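Kesier Community Help > Manipulation > Learning from human video

Idle hand in egocentric demos – policy copies the bracing hand and drops the drawer

posted by halfopen_drawer
tags: bimanual, head camera, human-to-robot, labeling

Sorry, long one, typing between runs.

Setup: we're training a two-arm policy on human video only, head camera, no gloves, no markers. Tabletop tidying – stuff goes off a crowded desk and into the drawer underneath, drawer gets shut. 536 episodes, 11 different desks, real bedrooms and offices, nobody's lab bench. Hand poses from the Sison tracker, retargeted to the arms with the stock Lernau config. Didn't touch the defaults.

Single-arm stuff is fine. Pick up small box, put in drawer, fine. The trouble is the other hand. People park it. One hand works the drawer and the other one just sits on the desk edge or on a knee or wherever. Policy has learned that "sits on the desk edge" is a target. So what I get at rollout:

- left arm goes straight to the front edge of the desk and presses. Hard enough to trip the force limit in a lot of runs
- right arm goes for the drawer, gets hold of it, then stalls as if it's waiting for the left
- if I mask the left arm out completely the right arm works better on pick and place but the drawer pull gets worse?? which I did not expect

That last one bugs me most. If the left hand is idle then masking should be free.

Things I've tried. Lower loss weight on the slower hand, per frame. Helped the pressing, made handovers terrible. Dropping frames where one wrist is under a speed threshold – lost most of the drawer frames, both hands are slow there. Ran 3 seeds of everything so I don't think it's noise.

Is there a known way to label this? Idle vs. bracing vs. working? And do I have to relabel all 536 or can I get away with a subset. Deadline for the internal writeup is end of April so a method that takes all summer is no good to me.

Also open to "your task is wrong".

2 comments

pallet_moth: what's your action space? absolute wrist pose or delta

halfopen_drawer: absolute, in the head camera frame at episode start. Yes I know.

slow_wrist
marked as helpful

Had exactly this on the Flarkora desk set last year. Your left hand isn't idle, or not all the time. That's why masking isn't free. Some of those frames are a person holding the desk still or holding themselves still while the other arm pulls, and some are a hand put down because it had nowhere to be. In pose space those look the same. In the loss they look the same too. So the net averages them and you get a hand that always presses.

Speed threshold can't split them. You need role labels. Not per frame, per segment, and it goes faster than you'd think. What we did:

Step 1. Cut on contact, not on speed

Run whatever hand-object contact detector you've got and cut a new segment every time either hand gains or loses a contact. Desk counts as an object. People forget this, they only count the things being moved. Drawer counts, desk top counts, own leg counts (call it "body" and throw it in the idle bin later).

Expect the detector to be bad on desk contact. A hand above a surface and a hand on a surface are hard to tell apart from a head camera looking right down. We let it over-trigger and merged afterwards. Merging is quick, hunting for missed cuts is not.

Step 2. One role per hand per segment

Four roles, no more:

work – hand is moving the thing the episode is about
hold – hand has the thing and keeps it where it is
brace – hand is on something fixed while the other hand is on something that moves
idle – everything else

Write the rule for brace down and make everyone read it, because it's the one they'll argue over. Our rule goes by what each hand is touching and ignores guesses about effort. You can't see force in a frame. We had labelers writing "pushing down" and "resting lightly" and there was no agreement at all, because they were making it up. Contact they can agree on.

A desk-and-drawer frame of the kind I mean. Left hand flat on the front edge, fingers spread, right hand gripping the top edge of the open drawer. Left = brace. Right = work or hold, and you can't pick between those two from one still, so give the labeler the neighboring frames and have them decide on whether the drawer shifts over the segment. Note the left hand is also partly over one of the palettes. Your contact detector may well call that a grasp. It'll then cut a segment for an object nobody is picking up, so check for hits where the hand is flat.

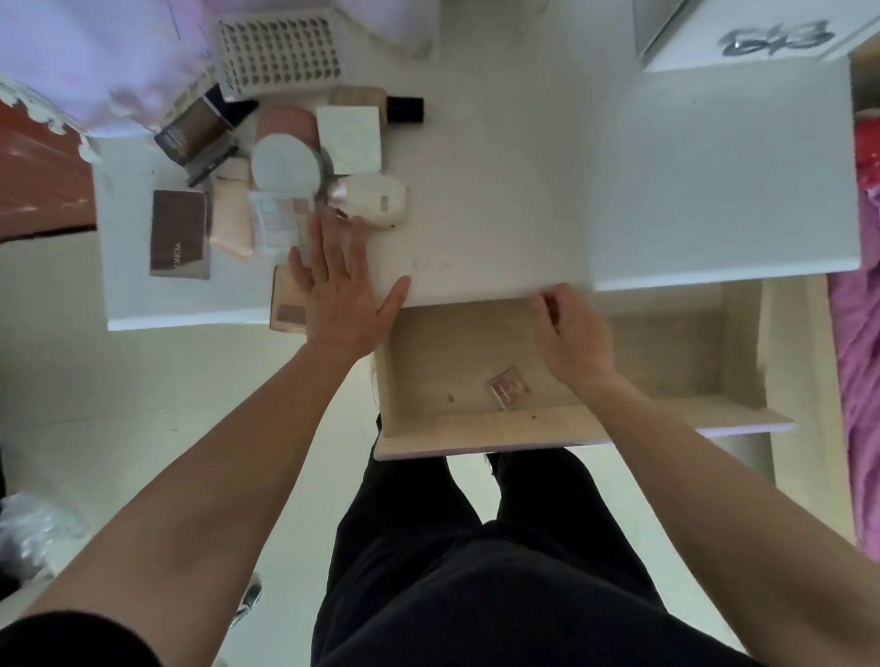 Step 3. Label a subset, train a small role head, spread to the rest

You don't need all 536. Take every desk you have and label 6 episodes from each. All 11 desks matters more than more episodes from one desk, the edge height and drawer position change where the brace hand goes. Train a small classifier on the tracked poses plus contact flags, both hands in together (one hand alone is useless here, brace is defined by what the other one's doing). Run it on everything else. Then look by eye at the low-confidence ones only.

Step 4. Change the target, leave the weight alone

This is where I think you went wrong with the loss weights. Don't downweight. For idle, take the pose target out completely and put in a "stay clear" term, anything that keeps the arm out of the way. For brace, keep the contact location relative to the desk edge but drop the exact hand height, and let the low-level controller handle the press with a force cap. Work and hold stay as they are.

Step 5. Check it on drawer pulls alone before the whole task

Full tidying hides it. Do pulls by themselves, brace on and brace off, same start states. If brace on isn't better then your desk is heavy enough that the arm doesn't need it and you can fold brace into idle for that desk. One of ours was like that. Bolted to the wall.

What we got: pressing against the edge gone as a failure type, stalls mostly gone. Drawer pulls better than with the mask. Handovers unchanged, which was the thing I was scared of. I'm not going to quote success rates, different arms and different desks, you'd only compare them with yours and be annoyed.

Labeling took almost 6 hours for one person once the rule was settled. Settling the rule took longer.

Comments

halfopen_drawer: ok this is great. the "brace is defined by the other hand" bit is what I was missing, I've been feeding hands in seperately the whole time. what did you do with frames where the brace hand slides along the edge?

slow_wrist: same segment as long as contact doesn't break. target location is a short strip of edge, not a point. if it slides past the strip, cut.

halfopen_drawer: and objects already in the drawer? we have plenty of episodes that start with something in there

slow_wrist: doesn't touch roles. does matter for your place targets, you'll want the drawer contents in the state or it'll set stuff down on top. separate thread probably

pallet_moth

Quicker one. Before you do any of the above change the action space. Absolute wrist pose in the start-of-episode head frame is asking for this. A person leans in to look down into the drawer, head moves, and if your head tracking drifts even a bit the parked hand looks like it's travelling. So some of your "idle" is fake motion and some of your "slow" threshold is measuring the neck.

Go relative. Either wrist relative to desk plane (fit the plane from the first second of video, desks are flat, it's easy) or delta per step. We use desk plane. The edge then shows up as one fixed line for every episode on that desk and half the weird pressing went away for us with no labels.

Wouldn't fix the stall I think. For the stall do what slow_wrist said.

Caveat, plane fit is flaky on a cluttered desk. Crowd of bottles and compacts on one side and it tilts toward them. Fit on the bare part. If there's no bare part, fit on the front edge and pray.

Comments

slow_wrist: agree, and I should of said this. we were already in the desk frame so I forgot it was a choice

halfopen_drawer: trying this tonight since it's cheap, labels after

tidybench

Just collect more data? With enough episodes it learns when to brace by itself. We didn't label anything and it was ok.

Comments

slow_wrist: how many is enough

tidybench: don't remember, a lot more than 536

halfopen_drawer: can't, collection's closed

Update from halfopen_drawer, edited into the post

Desk-plane frame is in. Force trips down a lot, left arm still goes to the edge but it doesn't lean on it now. Stall is still there in all 3 seeds, as predicted. Subset labels started, doing the desks with shallow drawers first as those stall worst. Contact detector does fire on flat hands over clutter, exactly the thing warned about in step 2, so I added a filter on finger spread. Too agressive at the moment, it kills some real grasps on wide flat things like palettes. Tuning that next, will post the threshold when it stops moving around.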